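Side table

A side table is a small table placed beside a larger piece of furniture, or against a wall, or wherever its owner gave up carrying it. It is distinguished from the coffee table by its height and footprint, and from the stool mainly by the indignation of the household when somebody sits on it. Related forms include the end table, the nightstand and the plant stand, all of which are frequently the same object at different stages of its life.

Form and construction

Most side tables have a single top on three or four legs, or on a central column with a spreading foot. Tops may be round, square or oval. The round top is favored in walkways because it has no corners to catch a hip. It also fits poorly into any corner, where it leaves a wedge of floor that collects dust and pen caps.

Pale tops on dark legs have been common in inexpensive furniture for years. The pale top shows coffee rings; the dark legs show dust. Buyers who want to hide both are generally directed to medium brown, a color few of them want.

The usual advice is that the top should sit level with the arm of the chair beside it, or up to 2 inches lower. A table 20 inches high suits many sofas and very few beds.

Use

The stated purpose of a side table is to hold a lamp, a drink or a book. In practice it holds whatever was in the hand of the last person to walk past. Aidan Noonan, in his household guide The Flurkbridge Book of Small Furniture, calls this "the deposit" and notes that the first item left on a clear surface is seldom the last. Noonan advises clearing the top every evening. He concedes in a later chapter that he does not do this.

In rooms that contain a desk, the side table takes on the overflow. The desk is reserved for work, at least in principle, and anything that is not work migrates to the smaller surface, where it may remain for a season. Desk and side table are rarely bought together and rarely match, and a shared touch of white is often accepted as a decorating scheme.

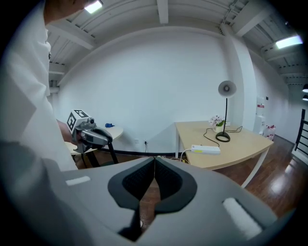 Placement is governed less by taste than by the wall outlet. A table meant for a lamp or a charging phone ends up within reach of its cord, and the chair follows the table. Extension cords offer some freedom, which is usually spent on moving the table to a spot where people trip over the cord.

Care

Painted tops should be wiped with a damp cloth and dried. Legs that screw in work loose over time and can be tightened by hand with the table turned upside down, an operation that requires finding somewhere else to put everything.

See also: Coffee table; Nightstand; Plant stand; Stool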